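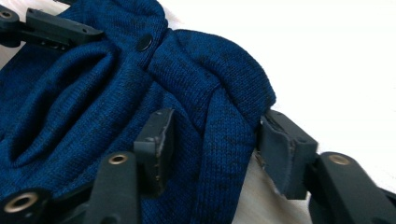
Secondhand knitwear check, Ornton shop
Sorting room, blue rail. Filled in March 16, 2021

Morning all! I got through the whole blue rail before lunch, so my notes are next to each line. Grab me if you can't read my mind on any of it.

1. Snaps and buttons firmly attached
OK, mostly. I tug each snap sideways as well as straight out, and I look at the knit right around it for pulled stitches. One cardigan had a button hanging on by a thread (literally), so it's in the mending tub with a tag on.

2. Snaps open and close without dragging the cloth
OK. If you need two hands and a grunt, it fails. Small kids' things get opened and closed five times, please, not once.

3. Cords and ties at hood or neck
FAIL, one item. Kids' hoodie with a long neck cord, size 5. Cord pulled out and binned, hoodie back on the rail. Please don't just tuck them inside!

4. Pins, staples and old price tags removed
OK now. I found a staple inside a cuff with my thumb. Run the fabric through your fingers slowly, and do the folds and rolled collars too, they hide everything.

5. Seams and hems
OK. Turn it inside out. Heathered yarn is a pain for this because the dark flecks look just like little holes, so stretch it gently over your hand and hold it up to the window.

6. Moths
OK, no grubs or casings. Anything doubtful goes in a sealed bag in the freezer, and the freezer log is up to line 86.

7. Care label present and readable
Two without. Both marked "hand wash, cold" on the Zetbridge tags, same as we did last May.

8. Rail and floor
NOT OK. The left foot of the rail wobbles when it's fully loaded. I've moved 12 of the heavy sweaters to the shelf for now, and it needs a new bolt before anybody fills it up again. Floor swept, steamer unplugged, cord hung up.

Still to do: bolt for the rail, more freezer bags, and the mending tub is getting silly, so if you've got a spare evening and a needle, take a few home with you.

Next check is the kids' coats.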